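Flicker and hum from ceiling tubes in an open-plan office with exposed beams

Posted in Workplace and Small Commercial

Lungile Dlamini

We moved into an open-plan floor in December. The ceiling is painted white with the structural beams left exposed, and there is no suspended grid, so the fluorescent fittings are fixed straight to the structure. Two of them hum. One also flickers for the first few minutes after switch-on, usually before 8 a.m. when the room is cold, and then settles. The hum does not settle.

I have swapped the tube in the flickering fitting with one from a quiet fitting. The flicker stayed where it was. The landlord's agent says the fittings are serviceable and will only supply tubes.
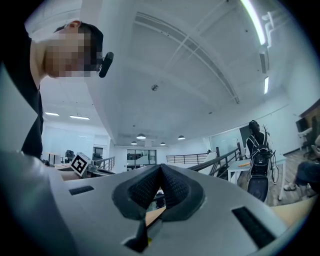

The desks under the noisy end are used all day, and two people there have asked to move. I would like to know whether this is a ballast problem, whether it is worth repairing, and whether LED tubes would fix it without new fittings. A smoke detector is on the same ceiling, and I do not want to disturb it if the work gets dusty.

Ritva Ahonen

If the flicker stayed with the fitting when you moved the tube, the tube is not the fault. That leaves the ballast, the starter if there is one, and the lampholders. Look for a small cylindrical canister that twists into the side of the fitting. If you find one, the ballast is magnetic and the starter is a cheap part. Replace it first. A worn starter is a common reason for slow, flickering starts in a cold room.

The hum is separate. A magnetic ballast vibrates at twice the supply frequency, and a fitting screwed directly to a beam passes that into the structure. Check the ballast mounting screws and the cover with the circuit isolated. Tightening them helps sometimes. If the ballast itself is noisy, it stays noisy.

On LED tubes, read the label inside the fitting before buying anything. Some tubes run on the existing ballast and need a compatible model. Others need the ballast bypassed, which means rewiring and a label on the fitting stating it has been converted. A tube that keeps the ballast may keep the hum. In a rented office the bypass should be done by an electrician with the landlord's written consent.

Put a dust cap on the detector only while the dusty work is going on, tell whoever manages the alarm system, and take the cap off afterward.

Yasuo Sakamoto

We had the same noise and replaced the whole fittings. Quiet now. Cost us 467 for the bad row, including labor. I would not bother with ballasts.

Daichi Yagi

Agree with Ritva on the starter. One addition: write down the tube length and wattage from the old tube before you order. I went by eye and had to return a box.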